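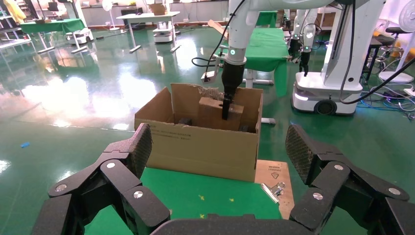
Progress report to the Wornholm fund, January 29, 2018

Hi all – another quarter gone, so let me catch you up on the Helar software. Short version: the planner is in good shape, perception is getting there, and the logging tool ate more of my time than I'd budgeted for.

The big job was the two-arm planner. Last time, one arm would sit and wait until the other had cleared out of a shared space, and now they can both reach in at once (very satisfying to watch!). We ran 988 box picks with the new code and 70 ended in a planner timeout. Most of those were deep reaches close to a cardboard wall, where the collision margin was set too fat. I've made the margin adjustable per object and will rerun the lot.

On perception, we've labelled 2,613 wrist camera views so far. Brown parts in a brown box are still our worst case, and the depth edges go mushy near the corners. Toltley sent over their filter and I've got it running, though it adds a delay I don't love.

The logger, Arthur, kept dropping gripper messages whenever both arms were talking. I found the queue bug in the end, and also cleaned up the colour settings in the replay window while I was in there.

Still to do before May: the rerun, a proper stop-and-retry behaviour, and 7 open tickets on the operator screen. Spending is on plan, spreadsheet to follow.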